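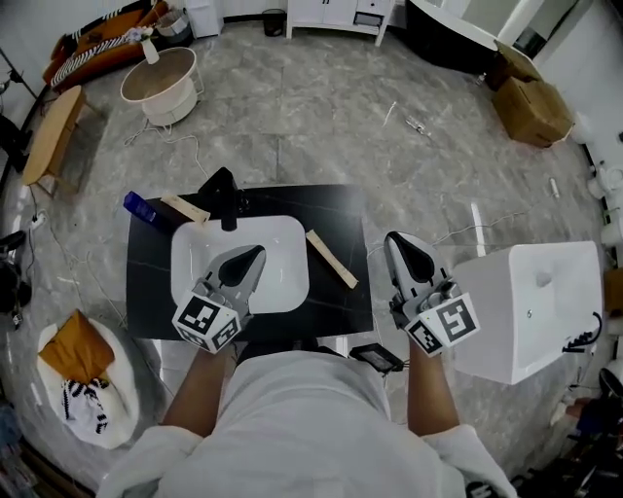 3.2 Seed preparation and sowing

The seeds of field maple were collected in September from the old trees along the Sernau road. In total we had 1214 seeds after the damaged ones were taken out by hand. Seeds from different mother trees were kept in separate paper bags, and the number of the tree was written on each bag with pencil.

Half of the households in the study received seeds together with a printed instruction sheet, and the other half received only the seeds. The sheet was written by Freya Catterall and translated by Zoi Christodoulou. It asked the participants to soak the seeds overnight and then rinse them under slow running water in an ordinary bathroom basin, with a tea strainer below the faucet (for a rectangular basin with a curved faucet, see Figure 2). We did not ask for distilled water, as in Petridis nursery practice the tap water gives no visible difference. After rinsing, the seeds were mixed with moist sand and stored in the refrigerator.

The cold period lasted 165 days. Participants were asked to open the bag every second week and to add a little water if the sand felt dry. A few households forgot this step for a long time – their bags were kept in the analysis, but they are marked separately in the results.

3.3 Transfer to the nursery beds

Of all seeds, 800 were sown in the beds at Sundside and the others stayed with the households in pots. The beds were prepared by Leonidas Koutsoukos with leaf compost and covered by a fine net against mice. Sowing depth was 2 cm. Seedlings were counted for the last time on 7 Jun 2019, and a seedling was accepted as established when it had its first pair of true leaves. The beds at Holler were not used, because the lower part of that site remained flooded during the spring.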